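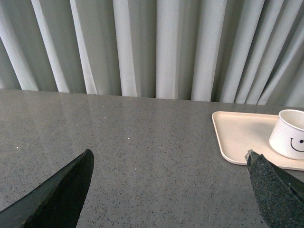 How Does a Robot Shopping List Work?

When people plan to buy a robot, the robot is only one line on the list. A robot needs hands, a place to work, power, spare parts and things to practice on. Each of these costs money. A plan that says how much money will be spent, and on what, is called a budget.

The job comes first

Before buying anything, the planners write down one job in plain words. At Prellitz, a workshop that plans robots for kitchens, the first job was "pick up a mug from a tray." Those words tell the planners several things. The robot must reach as far as the tray. It must be able to hold something hard and round. It must not squeeze too much.

Choosing a hand

A robot's hand is called a gripper. A parallel gripper has two fingers that move toward each other and apart. It is a common choice for a first robot, as it has few moving parts and is simple to repair.

Two numbers matter when you compare grippers. The first is the opening, or how far apart the fingers can go. The second is the payload, or how much weight the robot can lift. The payload has to cover the gripper as well as the object. If an arm can lift 2 kilograms and its gripper weighs 1 kilogram, only 1 kilogram is left for the mug and whatever is in it.

A wide mug does not always need a wide gripper. One finger can go inside the rim while the other stays outside, and the two then close on the wall of the mug. 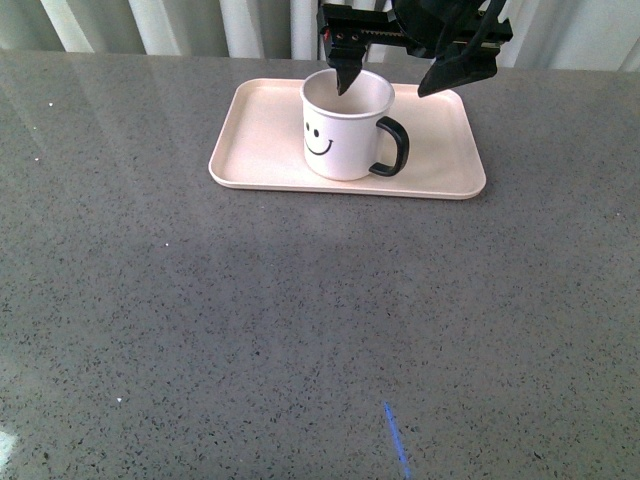
A parallel gripper over a mug, with one finger inside the rim and one outside.

Fingertips wear out. Prellitz compared two brands of spare tips, Dranar and Groketti. The Dranar tips cost less for each pair. The Groketti tips were rated for more grips. To compare them fairly, divide the price by the number of grips. The smaller answer is the better value.

Planning the space

Next, the planners measure the counter. Prellitz marked out a work area 46 inches wide and left 30 inches of clear floor in front of it for a person to stand. They also checked the surface. Shiny stone reflects light, and reflections can confuse a camera. A curtain or a lamp may need to go on the list.

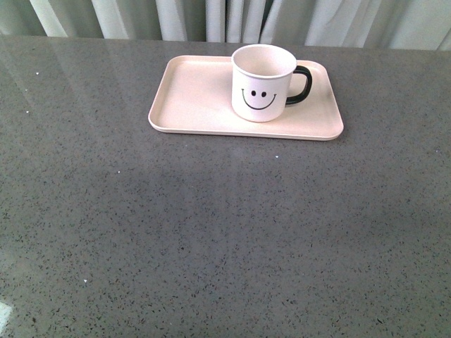 Practice objects are the cheapest line in most budgets. A tray and a mug cost very little next to an arm. They still have to be written down, and it makes sense to buy extra mugs, as some will break.

The last line is called the reserve. It is money kept for costs that are not known yet, such as a longer cable or a second set of tips.

Try it yourself

Choose one small job at home, such as putting a spoon in a drawer. Measure the object and weigh it on a kitchen scale. Then list everything a robot would need to do that job, and mark which items your home already has.

Words to know

Budget: a plan for spending money.
Gripper: the part of a robot that holds things.
Payload: the weight a robot can lift.
Reserve: money saved for surprise costs.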